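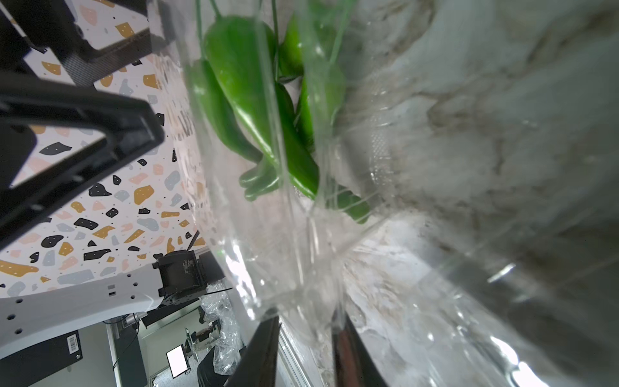
Werkstattheft Küche/Lager, März, 10:40 Uhr
Eingetragen von: Lagerdienst Kornier

Grüne Paprika im durchsichtigen Beutel, Lieferung Yule, Posten 679. Beutel zugeknotet gewogen, dann umgepackt in die gelochten von Cinley. Der alte Beutel knittert stark und spiegelt unter der Lampe, Druckstellen sieht man durch die Folie schlecht. Also künftig vor dem Wiegen aufmachen und einmal durchsehen. Stiele dranlassen.

Fach 2 im Kühlschrank auf 10 Grad gestellt, kälter mögen Paprika nicht. Das grüne Bundgemüse wird getrennt gelagert und bleibt in Bündeln.

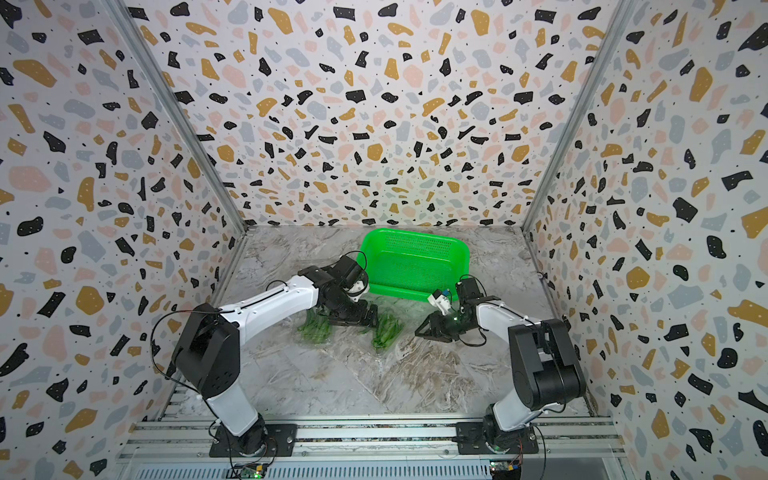 Gummis erst beim Verarbeiten ab, sonst liegt alles kreuz und quer im Fach. Marmorfläche nach dem Sortieren feucht abwischen, kein Scheuermittel. Von den Cinley-Beuteln sind noch ungefähr 21 da, reicht bis zur nächsten Zindoda-Bestellung. Etiketten fehlen, vorerst Kreppband.

Kommentare

Spätschicht: Kreppband hält auf der kalten Folie nicht. Bitte vorher beschriften.

Einkauf: Etiketten sind bestellt.

Spätschicht: Fach 2 stand abends auf 8, wieder hochgedreht.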